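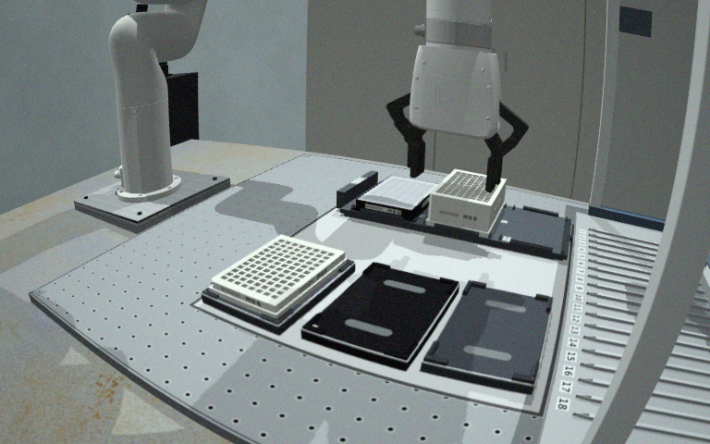 Re: [dredley-wells] Spring sampling, bottles and timing

Hi all,

Answering Graziella's note from last night, plus a few things people have asked me off list. I have trimmed her message to the parts I'm replying to.

Graziella Costa wrote:
> We bought the place on Lulau Road in February and it has a drilled
> well. The seller gave us one test result from several years ago and
> it only covers bacteria. Is that enough to go on? Also, we have a
> softener in the basement. Do I take the water before it or after it?
> I'd like to get in on the group order if it isn't too late.

It isn't too late. The order goes in at the end of the month and we have 54 households signed up. I added you this morning.

An old bacteria result tells you what was in the well that day. I would do the full panel once, now that you own the house, and keep the sheet with your closing papers. After that most of us do bacteria and nitrate every year and the metals every few years. If you're near the Khosravi fields, do nitrate in spring after the ground thaws. Ours is always higher then than in fall.
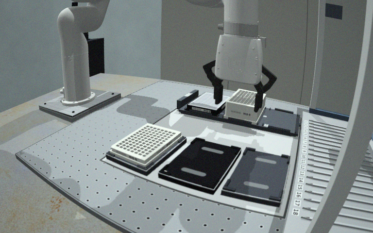

On the softener: take the sample before it if you want to know what the well is doing. There should be a tap near the pressure tank. If you want to know what you're drinking, use the kitchen cold tap. The year we moved in I paid for both, and the only real differences were hardness and sodium. For the group order it's one set of bottles per house, so pick one and write on the form which tap you used.

Last year 32 bottles came back from the lab marked unusable, nearly all of them the small bacteria bottle. Some were too old by the time they arrived and the rest weren't filled to the line. Please read the sheet that comes with the kit even if you have done this before. The line on the bottle has moved.
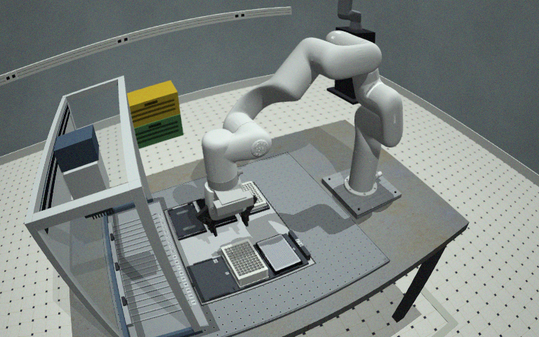 Can I take the sample the night before and leave it in the fridge?

For the metals, that's fine. The bacteria bottle needs to be filled the same morning you drop it off, and kept in a cooler on the way.

Steps for sampling morning, same as last year except for number 3:

1. Take the aerator off the faucet. Wipe the end of the spout with the alcohol pad in the kit.

2. Run the cold water for five minutes. If you have a big storage tank (the Stedero place has a 3000 gallon one), ask me first, as five minutes won't clear it.
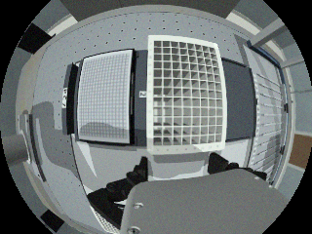 3. Fill the bacteria bottle first. There's a little white powder in it. Leave it in there and don't rinse.

4. Fill the other bottles, cap them, and write the time on each label in pencil.

5. Bring everything to the grange hall side door between 7:30 and 9 a.m. The car leaves at 9.

If your wellhead is within 1000 feet of the new culvert work, tell me when you drop off and I'll mark your form for turbidity too. The county road crew has been digging there on and off and two people have had cloudy water.

Katia D'Amico

Filed under: Water & Wells, Group Orders

More in this list
Pressure switch clicking every few minutes
Sulfur smell, hot side only
Who drilled on the north end of Dredley?
Well cap with a cracked gasket
Iron stains in the toilet tank

Contact the list owner | Copyright Dredley Well Owners | Back to top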